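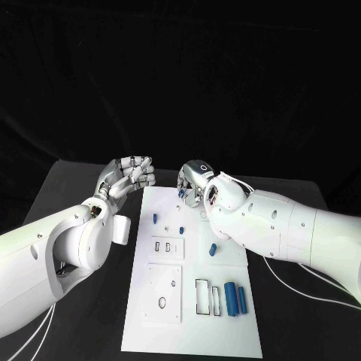 図14.1　双腕による差し込み作業。台の上に白い板を置き、青い部品を並べている。左右のアームからケーブルが台の側へ下りている。

第14章　停止からの復帰と把持状態の不一致

前章では、ロボットが止まるべきときに確実に止まるための回路と、その点検方法を扱った。本章では、止まったあとを扱う。現場の事故報告を読むと、停止そのものは設計どおりに働き、再起動してから最初の数動作で部品や設備を壊した例が少なくない。人が柵の中に入る機会も、停止の直後に集中する。

本章で繰り返し取り上げるのは、フレスタード（Flestard）工場の組立セルで起きた不具合である。けが人は出なかった。損害は、曲がった指が一本、抜けかけたコネクタ、廃棄した治具板が一枚で、規模としては小さい。ただし記録がよく残っており、制御装置の内部の状態と実際の手先の状態がどこで食い違ったかを追うことができる。

14.1　事例の概要

対象のセルは、クレスベルグ（Clesberg）社が納入した双腕の組立装置で、工場内では「クラナー（Clanar）」と呼ばれていた。作業は、治具板の上にある樹脂のピンを一本ずつつかみ、穴や溝に差し込むものである。左腕が差し込みを受け持ち、右腕は次の部品を準備するか、上方で待機する。両腕とも先端に多指ハンドを備え、ハンドの動力線と信号線はアームの外側に沿わせてあった。

2020年8月24日の午後、差し込みの途中で左腕が保護停止に入った。穴の縁にピンの角が当たり、手首にかかる力がしきい値を超えたためである。停止までの動作に異常はない。アームは減速して静止し、表示灯が変わり、ハンドは指を閉じた状態を保った。

作業者は柵の扉を開けて中に入り、ピンの向きを見て、穴から軽く引き上げた。このときピンはまだ指の間にあった。作業者は扉を閉め、操作盤で異常を解除し、続けて「サイクル再開」を押した。

再開後のアームは、ピンを取りに行く動作から始めた。制御装置の側では、左のハンドは何も持っていないことになっていたからである。指先にピンを挟んだままのハンドが、部品置き場の上に下りていった。開指の指令は降下の途中で出る。ピンは傾いて指に引っかかり、先端が次のピンの頭に当たった。左腕は再び保護停止に入ったが、その前に指の一本が関節の可動範囲を超えて押し曲げられていた。さらに、手首が通常と異なる向きにねじれたことで外側のケーブルが張り、コネクタが抜けかけた。

二度目の停止のあと、操作盤には「左ハンド通信異常」と表示された。保全担当はこの表示に従ってまずケーブルを交換し、翌日も同じ条件で同じ現象を起こした。表示されていたのは結果のほうで、原因はその手前にあった。

14.2　記録から読めること

このセルの制御装置は、関節角度、手首の力、指の開度、工程番号の四つを記録していた。停止から再開までの記録を並べると、次の順になる。

（1）手首の力がしきい値を超える。工程番号は「差し込み中」。
（2）アームが静止する。指の開度は、ピンを挟んだときの値のまま変わらない。
（3）扉が開く。工程番号は「差し込み中」のまま。
（4）扉が閉まり、異常解除が入る。工程番号が「部品取り出し前」に書き換わる。
（5）サイクル再開。アームが動き始める。
（6）指の開度に変化が出る。アームの始動から700ミリ秒後である。

問題は（4）にある。異常解除の処理は工程番号を先頭に戻すように書かれており、その際、把持フラグも「なし」に初期化していた。指の開度は測られていたが、この処理では参照されていない。つまり、正しい情報は装置の中にあったのに、誰も読みに行かない場所に置かれていた。

（6）の遅れも見ておく必要がある。仮に開指の指令が始動と同時に出ていたら、ピンは穴の近くに落ち、工程としては失敗しても指は曲がらなかった可能性がある。もっとも、落とす場所を管理しないまま指を開くことには別の危険がある。これは14.5で述べる。

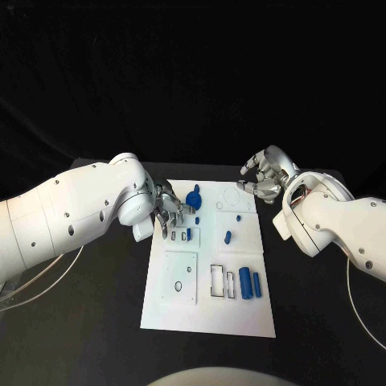 図14.2　左のハンドを、板の奥寄りにあるつば付きの青い部品へ下ろした状態。右のハンドは人差し指を前に伸ばし、何にも触れていない。

14.3　「持っている」とはどういう状態か

人が見れば、ハンドが部品を持っているかどうかは簡単に判断できるように思える。実際には、図14.2のような姿勢を離れた位置から見ただけで、つかんでいるのか触れているだけなのかを言い切るのは難しい。指の陰になった接触点は見えない。制御装置にとっても事情は似ており、把持の有無は次のような量から推定するしかない。

指の開度。空のまま閉じきった値と、部品を挟んだ値の差を見る。細いピンではこの差が小さく、指の伝達部の遊びに埋もれやすい。

指の駆動電流。閉じる力が部品に受け止められていれば、電流は一定の値で落ち着く。ただし、指どうしが当たっていても同じように見える。

手首の力。部品の重さが分かれば、持ち上げたあとの値から判定できる。樹脂の小さなピンは軽く、ケーブルの引っ張りのほうが大きく出ることがある。

カメラ。置き場所から部品が消えたことは確かめやすい。消えた部品が指の間にあるか、床に落ちたかは、別の視点がなければ分からない。

どの量も単独では足りない。フレスタードのセルでは開度と電流を組み合わせていたが、判定を行うのは把持動作の直後だけで、その後は結果をフラグとして持ち回っていた。通常運転ではこれで差し支えない。ほぼ400回の連続運転を受け入れ試験で行い、把持の誤判定は一度も出ていない。試験の手順に、差し込み中の停止と手作業による介入が入っていなかったのである。

本書では、測定によってその都度得られる状態を「実測状態」、プログラムが前の結果を引き継いで持っている状態を「記憶状態」と呼ぶ。停止からの復帰では、記憶状態をいったん信用しないことを原則とする。人が手を触れた可能性があるなら、部品の位置、指の開度、アームの姿勢のすべてが変わりうる。

14.4　外側を通るケーブルの扱い

曲がった指は目につくが、後の調査で時間がかかったのはケーブルのほうであった。アームの外に出ているケーブルには、腕の動きを妨げないだけのたるみが要る。たるみが少なければ手首を返したときに張り、多すぎれば治具や相手の腕にかかる。双腕の装置では、片方の腕だけを動かして決めたたるみが、両腕を近づけた姿勢では合わないことがある。

教示のときに点検する姿勢は、普通は作業経路の上にある。ところが復帰動作は、作業経路にない姿勢から始まる。手で押し動かされたあとや、保護停止の反動で少しずれたあとの姿勢である。そこから直線で原点に戻すと、手首の軸が遠回りに回転することがある。クラナーの左腕もこの動きをしていた。

点検では、次の事項を確かめておく。

・原点、待機、部品取り出し、差し込みの各姿勢で、ケーブルが張らず、板の上の部品に触れないこと。
・各姿勢の間で停止させ、そこから復帰させたときも同様であること。
・両腕を最も近づけた姿勢で、相手側のケーブルをまたがないこと。
・コネクタに引っ張りがかかる前に、途中の固定部で力を受けていること。
・手首の累積回転量が、復帰のたびに一方向へ増えていかないこと。

最後の項目は見落としやすい。一回の復帰では余裕があっても、同じ向きのねじれが残れば、何回目かで張る。記録に手首の累積回転量を残していない装置では、ケーブルの外皮につけた線のねじれを目で見る方法も使われる。

14.5　復帰手順の設計

停止した双腕装置を再開するまでの手順を、本書では確認、退避、処置、再開の四段階に分ける。

確認の段階では、アームを動かさない。両方のハンドについて実測状態を読み、記憶状態と比べる。一致しなければ、操作盤に不一致の内容を表示する。「左ハンド：記憶なし、実測あり」のように両方を並べて出すのがよい。単に「異常」と出すと、作業者は解除ボタンを探す。

退避の段階では、低速でアームを上げる。差し込みの途中で止まっている場合、部品は穴の壁に拘束されているかもしれない。穴の軸に沿って引き抜く方向にだけ動かし、横方向の力が出たらそこで止める。もう一方の腕は、先に動かす理由がない限り静止させておく。

処置の段階では、持っている部品をどうするかを決める。元の位置に戻す、排出箱に捨てる、人が受け取る、という選択がある。指を開くのは、落としてよい場所の上に来てからにする。人が受け取る場合は、扉が開いている間、アームの動力を切ったまま指だけを手動で緩められる機構が必要になる。この機構がない装置では、作業者が指をこじ開けようとして手を挟むことがあるので、受け取りを手順に入れてはならない。

再開の段階では、工程番号を実測状態に合わせて選び直す。常に先頭へ戻す方式は簡単だが、板の上に差し込み済みの部品が残っていると、同じ穴に二本目を入れに行く。フレスタードのセルにも同じ欠陥があり、調査の途中で見つかった。

セーレム（Salem）工場では、同型のセルにこの四段階を入れたあと、再開ボタンを長押し式に改め、3秒間押し続けなければ動かないようにした。その間に、操作盤は両腕の次の動作を文字で示す。
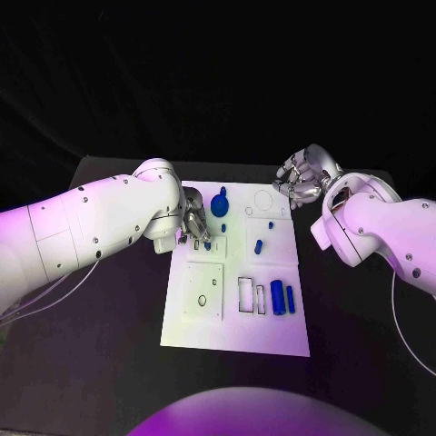

本章の草稿を読んだ現場の方から、次のような意見が届いた。復帰手順が四段階もあると、忙しいときには必ず省かれる。うちの職場では一日に何度も止まるので、毎回長押しで待たされるくらいなら、止まらないように力のしきい値を上げてほしいという声のほうが強い。手順を守れと書くだけでは、読んだ人は自分の現場の話だと思わないのではないか、というものである。

この意見には二つの論点が含まれている。一つは停止の頻度である。一日に何度も止まる装置では、復帰手順の前に、止まる理由を減らさなければならない。差し込みの停止であれば、穴の面取り、ピンの供給姿勢、板の固定の緩み、探索動作の有無を順に調べる。しきい値を上げるのは、それらを済ませ、指と手首の許容荷重を確かめたあとの話になる。しきい値を上げた装置では停止の回数が減る一方、止まったときに部品と指にかかっている力は大きくなる。

もう一つは、手順が省かれるという点である。確認の段階は装置が自動で行うべきもので、作業者に省く余地を与えない作りにできる。退避も同じである。作業者の判断が残るのは処置の段階であり、そこに手間が集中していれば省略が起きる。手間を測るときは、慣れた人が一人で行った時間と、隣の装置も受け持っている人が行った時間の両方をとる。

14.6　本章の構成

次節からは、把持の推定に使う量を一つずつ取り上げ、しきい値の決め方を演習とともに示す。続いて、記憶状態と実測状態の照合を状態遷移図で表し、停止がどの工程で起きても行き先のない状態が残らないことを確かめる。章の後半では、復帰時の経路の作り方とケーブルの点検表を扱う。

読み進める前に、自分の身近にある装置について、次のことを書き出しておくとよい。停止中に人が触れるものは何か。異常解除のボタンを押したとき、どの変数が初期化されるか。その変数のうち、測り直せるものはどれか。二番目の問いに答えるには、たいていプログラムの該当箇所を開く必要がある。取扱説明書に記載がない場合は、納入元に問い合わせ、回答を点検記録に綴じておく。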